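Mikska Two-Channel Rotary Mixer

Back in stock. Third batch, same guts as the second, new feet. If you were on the June waitlist check your email, your link is good until Monday.

Two channels, rotary faders, three-band isolator, one send. No effects, no screen, no USB. For house, disco, slow techno, anything where you want to ride a blend for two minutes and not have to think about a crossfader. There is no crossfader. People still ask.

Designed and built by Orestis Stamatopoulos in the back half of the Oderville shop. He built the first one for his own sets, then for friends, then it got out of hand.

What it sounds like

Warm down low, open up top, plenty of headroom. The isolator is the reason to buy it. Full kill on each band, with a wide sweep before you get there, so you can pull the bass out of a long record slowly and nobody on the floor notices until you bring it back. The boost side is strong. Start at noon, go easy. On a small system you can do real damage to a woofer with the low knob all the way up, please dont.

Phono stage is quiet. We ran it against the old Morero board we used for years and the hiss between tracks is just gone. Old pressings come through with their crackle, can't help you there.

Controls

Channel 1 and 2: input switch (phono/line), trim, large rotary level
Master isolator: low, mid, high
Aux send with its own level, stereo return
Booth level, separate from master
Headphones: level, cue mix, cue button per channel
Meters: one pair, switchable master/cue

Channel knobs are machined aluminum, weighted, smooth all the way round. Small knobs are plastic. We tried metal on those too and they got in the way of each other.

In and out

Two phono, two line (RCA)
Master out XLR, balanced
Booth out 1/4 inch
Send and return 1/4 inch
Headphones 1/4 inch, front panel. No mini jack. Get an adapter.
Ground posts, two, on the back where you can reach them

Power supply is external, on a locking cable. Keep the supply off the top of your amp. It runs a bit warm and so does the amp.
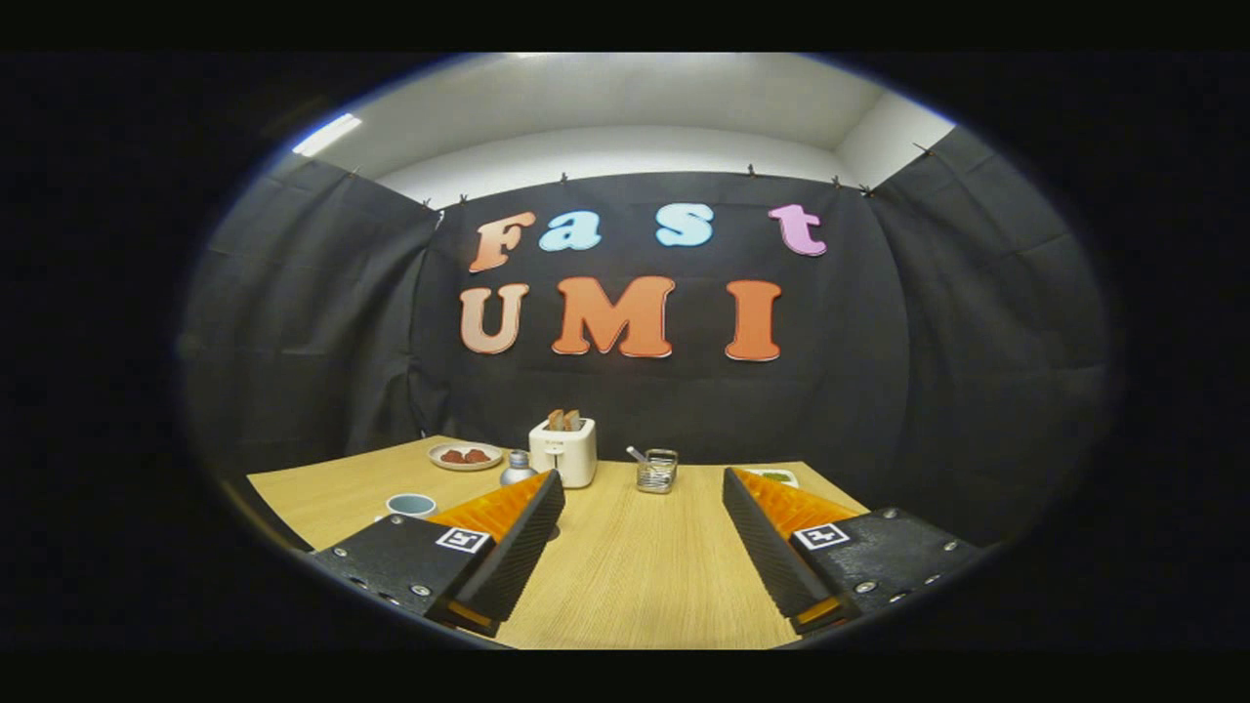

Black fabric panels, clipped along the top, with cut-out letters on the middle one.

Demo nights

The mixer is out to try at the Oderville shop, Monday evenings, from 7. Bring your own records and your own headphones. Two decks are set up, 45 adapters in the drawer. First come first served, please don't camp on it if there's a line.

Can't make it over? Ibarra Records has one at the listening counter. Call ahead, they lend it out for parties and it isn't always there.

Price and ordering

2000 dollars, shipped inside the US. 200 holds one for you, comes off the total. Deposit is refundable up until we box it, after that no.

This run is 71 units. Numbered on the bottom plate, we don't take number requests anymore, sorry.

Finishes: black, or raw aluminum with a clear coat. Walnut side cheeks are extra and slow, add about a month. Cheeks can be fitted later with a hex key so don't hold up your order for them.

International: email first with your city and zip/postal code. Shipping is all over the place right now and I'd rather quote you than guess. Tell us your voltage!! The supply is different.

Warranty and repairs

2 years, parts and labor, you pay shipping to us and we pay it back. Spilled drinks not covered. We will still fix it, you'll just get a bill. Keep the box, it was cut for the mixer and nothing else fits right.

Scratchy level knob after a year or two in a smoky room is normal. Turn it end to end a few dozen times with the power off. If its still scratchy write to us and we'll send a replacement pot with instructions, or do it here.

Batch one owners: the send on yours is post-fader only. The switch mod is available, same as before, allow a couple weeks. Put a note in the box with your name and return adress, we had two show up with neither.

Spares

Large knob, black or silver
Small knob set
Rubber feet (new style, fits all batches)
Power supply, US
Dust cover, clear

Order through the form or just email the shop. Orestis answers most of them himself, usualy late at night.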